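Grinellow Toymakers' List
Home | Archive | Threads | Search | Log in

We use cookies to remember which threads you have read. OK / Manage settings

Re: Shape blocks – how many shapes is enough?

Ismail Samir wrote:
> I have a board and a sack of offcuts and I want to make a shape
> set for my niece. My plan is 60 blocks in every shape I can draw.
> Is that too many? Also, do I paint the board to match?

Ismail,

Yes, it is too many. I made a set of 60 once, and over the following year I found most of them with my bare feet. Start with 6 and see if your niece files a complaint.

Stars are the shape everybody wants and the one you will regret cutting. Five points means five inside corners to sand, and no sandpaper yet made is shaped like an inside corner. Triangles are a vacation by comparison. Hearts fall somewhere in between, with one notch to fuss over, and from the wrong side they read as a molar.
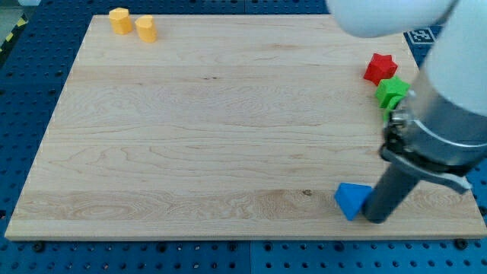
As for paint, leave the board alone. Pale wood with some grain in it makes red, green, blue and yellow look better than they deserve, and you can still find a dropped block on it at 7 in the morning. I painted my first board green. The green pieces went into hiding.

Do keep the blocks chunky enough to stand up on their own. Thin ones look elegant in the drawing and spend their lives lying down. I use the matte finish from Abdelaziz, 2 coats, with a light sanding between. The glossy stuff from Vidico shows every thumb, and your niece presumably has two.

Glue the board up from planks if you have nothing wide enough. The seams will show a bit. Tell people you meant it – I have been telling them for years.

Post the results in May, or whenever you finish the first star.

Comments (3)

simero_fan: Wrap the sandpaper around a popsicle stick for the inside corners. Saved my stars and part of my marriage.

Dowelhead: Over 430 blocks made here and I still can't cut a heart that matches the last one.

Ismail Samir: Down to 6. She has asked for a giraffe.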